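Bench notebook, Kodell 1/12 figure customs
2022-02-09

The Moser shoulder is in and it holds! I've been fighting this joint for two evenings and it finally clicked (literally, there's a ratchet sound now that the stock figure never had). Filed the peg down in tiny passes, test fit, file again, until the arm went all the way up over the head without popping the chest plate off. The pose from the box art is possible now. I must have put it in that pose and just looked at it for ten minutes.

Notes for whoever tries this next: heat the socket first. Hot tap water is enough, no hair dryer needed. I went at the first one cold and got a stress mark at the edge of the collar, which paint will hide, but still. Also sand the inside of the shoulder pad before painting it, or the blue rubs off on the upper arm in a day.

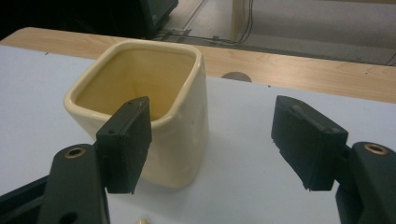 Page last changed: 2 edits since first post, latest adds the paint mix

Paint. The blue on the Kodell release is too green next to the suit on the show, we all agree on that. I ended up with 7 drops of the Stuvow cobalt to one of their violet, thinned until it runs off the brush, and wow, it's close. Three thin coats. Let each one go dull before the next. The silver trim I left alone because the factory silver is lovely and I'd only make it worse.

Hands next. The set comes with 21 swap parts and I still want one more open palm, with the fingers spread a bit for the beam pose. Going to try cutting a spare fist apart and resculpting the fingers in putty. If it comes out ugly I'll cast over the Wastville hand, which has the right spread but a fat thumb.

Mine is number 214 out of the run of 2,000, by the way, stamped under the left foot. I said I'd never cut up a numbered one. Well!

Still to do:
- second shoulder, same peg, warm this time
- gloss coat on the chest light only
- tighten the left ankle, it sags in a wide stance
- order more 600 grit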